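4.2 Why students stop asking for help with their reading lists

Our interviews at Skesevum began with a question we thought was a simple one, and which kept us talking well past the hour we had booked: when a reading on the course list can't be found, whom do you ask?

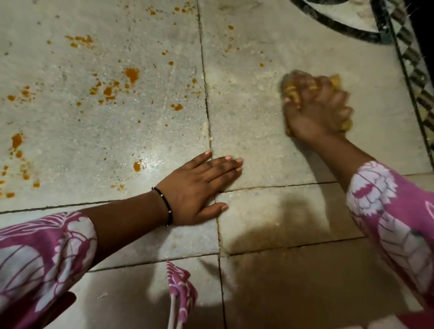

Figure 3. Left hand, palm down on a pale gray stone floor.

You ask whoever sits next to you, one student told us, and if she doesn't have it either then you both decide it can't have been that important. Several others in the same group nodded along, and one went on to say that she had never thought of the library as having anything to do with the list at all. In her mind the list belonged to the professor, and the library was a place with good chairs and (on the upper floor) decent heating.

We found this both charming and a little sad, and it sent us back to the survey with fresh eyes. Of the 3612 students who answered, a great many had left the library question blank while filling in every other box on the page. We had first read those blanks as tiredness, for it is a long survey and we are the first to admit it. After the interviews we are more inclined to read them as real answers. The students did not know what the question had to do with them.

The instructors gave us a rather different picture. Most of those we spoke with at Haltau took it for granted that a missing chapter would be reported to the library desk, and some were quite surprised to hear that their students went to a friend, or to a search engine, or nowhere. One instructor had kept the same list for 22 terms and assumed, reasonably enough, that silence meant the links were fine. When we went through the list together over coffee, we came upon a workbook that had been out of print for years and a film that now sat behind a login the college no longer paid for. She was very gracious about it, and the list was mended before July.

Library staff, for their part, told us they often first saw a list when something on it had already gone wrong. At the smaller of our two colleges, lists come in through Plilby, the shared course page, and nothing in Plilby tells the library that a list has changed. A liaison can open each page by hand, and some do, lovingly, at the start of every term. With 200 courses to look after, though, it is hard to see how anyone could keep that up, and we would not want to build a recommendation on the goodness of people who are already stretched.

We should say a word here about the printed guide, a handout of 2000 words that both colleges give to new students. It is friendly and well made, and we enjoyed reading it. It explains borrowing, printing, quiet rooms and fines. Reading lists come up once, near the end, in a paragraph on copyright. Students who remembered the guide at all remembered the part on fines, and they remembered it with some feeling.

Section 4.3 takes up the trial in which a librarian's name and desk hours were placed at the top of the list itself, and looks at how the questions that reached the desk changed over the term.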